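Hotel star rating

A hotel star rating is a mark, usually from one to five, meant to tell travellers what standard of lodging to expect. It is given by a tourist board, a trade body, a booking website or, in a fair number of cases, the hotel itself. There is no worldwide standard, and the same number of stars can stand for very different things on either side of a border. Critics have long argued that the stars measure what is easy to tick off on a form and say little about whether a guest will sleep well.

Background

Star marks grew out of motoring guides, whose readers wanted to know where they could stop for the night without a nasty surprise. Governments took up the idea later, often as a way of setting taxes or licence fees, and this older purpose still shows. Some national schemes ask in detail about lift access, the hours of the front desk and the size of the lobby, but have little to say about noise, damp or the state of the mattress.

How ratings are awarded

Under most official schemes the owner applies, pays a fee and fills in a checklist. An inspector then visits, often by appointment. Points are given for fittings and services: a safe, a minibar, a trouser press, a desk with a lamp, breakfast brought to the room. A hotel short of the next star can often make up the points cheaply. Shoehorns and sewing kits are the usual example, and there are consultants whose trade consists largely of finding such points for their clients.

Repeat visits are less common than guests tend to suppose. Several schemes allow years to pass between inspections, and a rating may outlive the carpets, the manager and the owner who earned it. Loss of a star is rare. Supporters say this shows that standards are kept up; it could as easily show that inspectors are few.

Self-awarded stars

Where the law does not protect the term, a hotel may claim any rating it likes. Claims of six or seven stars belong to this group, as no widely used official scale goes beyond five, apart from added words such as "superior". Booking sites add to the muddle by showing the official rating, the owner's own claim and a figure worked out by the site, sometimes with the same yellow symbol for all three.

The Etau scheme

The Etau scheme is often cited in arguments over what a rating ought to measure. It dropped the minibar and the trouser press and gave more weight to the bed, the heating and how quiet the room is at night. Its checklist runs to 36 items, and a hotel is scored out of 1,000 points, of which 400 go to the bedroom alone. The scheme's literature calls this a guest's-eye view. How quietness is to be judged during a visit made at eleven in the morning is not explained.
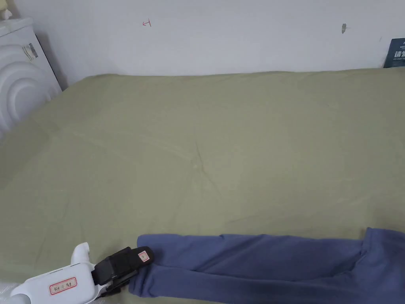
Nicanor Sosa objected that the scheme had merely swapped one checklist for another, and that a hotel which knows when the inspector is coming will put its best bedding out whatever the form says. He wanted unannounced overnight stays, paid for by the scheme. Etau replied that the cost would fall on small hotels through higher fees, though it gave no figures.

Guest scores

Review scores are often put forward as the honest replacement for stars. Clusteo, a booking site, stopped showing stars in its search results and ranked hotels on guest marks alone. The Palaniappan chain, whose hotels had done well out of the old system, complained that guests mark against the price they paid, so that a plain hostel may outscore a far better equipped hotel. The point is a fair one, even if the chain had reasons of its own for making it. Scores also bunch together near the top of the scale. On Pumodard, a rival site, nearly 65 per cent of listed hotels were described as "excellent", a word that tells the reader very little when it is used so freely.

See also

Boutique hotel
Guest house
Resort fee
Online travel agency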